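Research > Manipulation > Papers > Wrist-view grasp state

Overview Methods Results Data Contact

Last updated June 8, 2024

4.2 Does the wrist view tell us what the hand is doing?

Several recent systems, including our own earlier Rareck baseline, report that a single camera at the wrist is enough to estimate whether a multi-fingered hand is open, closing or holding something. We were not convinced. The reported scores are high, but most of the test clips were recorded over plain tabletops, where almost any dark shape against a light surface can be separated from its background. We wanted to know how much of the score survives when the floor is busy and the hand itself has been in use for a while.

We therefore collected 500 frames over patterned carpet and labeled each one by hand as "empty" or "holding." The frames come from 28 runs with the same hand. We left worn surfaces and bits of film on the hand as they were. Cleaning the shell before every run would have raised the numbers and told us little about normal use.

The Clodent estimator, trained on tabletop clips only, labeled 83 percent of the carpet frames correctly. This sounds respectable until one looks at which frames it got wrong. The errors gather in views where the thumb takes up a large part of the image and the fingers sit above it, as in Fig. 3. The gap between thumb and fingers is open in such a view and only carpet shows through, yet the flecks in the carpet have enough contrast to pass for the texture of a small object. 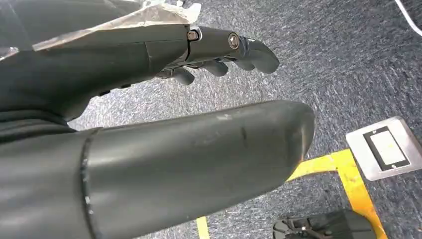
Fig. 3. Wrist-camera view of the hand above speckled carpet, with nothing held between thumb and fingers. Label: empty.

A second difficulty is occlusion among the fingers. The index finger is easy to follow in Fig. 3, down to the bent fingertip, but the other three show little more than their rounded ends, and one of these is mostly hidden. Any claim to recover all finger joints from views of this kind should be read with care - the model may simply be repeating the most common pose in its training set. We found no test in the Forsberg protocol that would rule this out.

Retraining with carpet frames included did help on held-out frames from the same carpet. We do not take this as evidence of a general fix. The floor markings and the lighting were shared between the two splits, and a network can learn those as readily as it learns the hand. When we repeated the February comparison with the Billitz split, which separates runs by location, most of the gain was gone.

We also tried masking everything outside the gap before classification. The mask has to be placed using joint readings, and once joint readings are available it is fair to ask what the camera adds. For empty frames, a threshold on finger position alone did nearly as well. We have not yet tested this on soft objects, where position is a poor guide and the camera may earn its place.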